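Minutes of the Staff and Automation Meeting, Trostivthorpe site
Held 12th February, upstairs break room

Chair: Yu-ting Tu
Minutes: Uriel Gallardo
Also present: day and evening counter staff, packing staff, Espinoza account desk. Apologies from the Foslow branch, who were short-handed and will get these minutes by email.

1. Welcome

Yu-ting thanked everyone for coming up at the end of a long shift, and thanked the evening crew in particular for coming in early. She said she would sooner have a meeting that ran over than one where people went home with something still on their mind, and we did run over, by quite a bit. The notes from September were read and agreed, with one spelling put right.

2. Where we are with the snack order table

Yu-ting went over how the work is split at present. The two arms pick items for the Espinoza tray orders and set them on the tray, and our own people stock the table, check the finished tray and hand it over. She said the layout had been argued over a good deal and she was grateful for the arguing, as most of the good ideas came from the folks who used to fill those trays by hand.
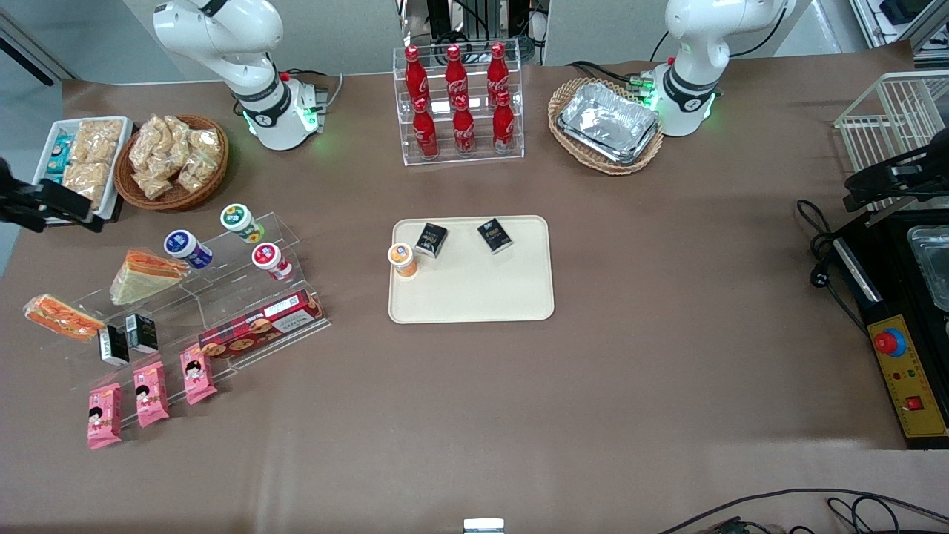

The order table, with both arms in place and a tray started.

There was a long and friendly talk about the display stand. Packing staff feel the snack cups are easy to restock but the wrapped sandwiches are fussy, and they asked whether the sandwiches could have a spot of their own. Yu-ting liked the thought and will try it. The bottle rack is to stay where it is, as the drinks side has given us very little trouble.

3. What it means for people's jobs

This took up the largest part of the meeting, and rightly so. Uriel (that is, me, so please forgive the third person) asked on behalf of the packing staff whether anyone's hours would be cut. Yu-ting said no hours are being cut this year and that she had it in writing from the Vodeo office. Of the 19 people on the packing list, 4 have asked to train as table leads, and she hopes more will come forward once they see what the job is like.

Several people said that filling the trays was dull but that they missed the chatting that went with it. One of the evening crew put it very nicely - she said she used to stand beside a friend and now she stands beside a table. Yu-ting took this to heart and agreed that table leads will work in pairs wherever the schedule allows.

4. Stop button and training

Everyone who works near the table needs to know the red stop button on the yellow panel, including counter staff who are only passing through.

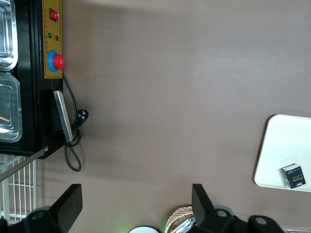
It was asked whether a person could get in trouble for pressing it when there was no need. Yu-ting said never, and asked that this be written down plainly, so here it is: press it if you are worried, then call a table lead. Training will be 2 short sessions, both on paid time, and anyone who would like to sit through it twice is very welcome to.

5. Numbers

We packed 1110 trays last month with the arms and our own people together. The account desk is pleased. Packing staff asked that the number not be turned into a target on the wall, and Yu-ting agreed it would stay off the wall.

6. Any other business

The break room microwave has been reported again. Lockers will be relabeled. Foslow would like a visit from one of our table leads, and names should go to Uriel.

Actions
Yu-ting: try a separate spot for sandwiches; redo the schedule with leads in pairs.
Uriel: training sign-up sheet; send minutes to Foslow.

Next meeting to be set once the new schedule is out.

Recent items
Minutes of the September staff meeting
Table lead role: what the job involves
Swapping shifts at Trostivthorpe
Foslow branch news
Locker request form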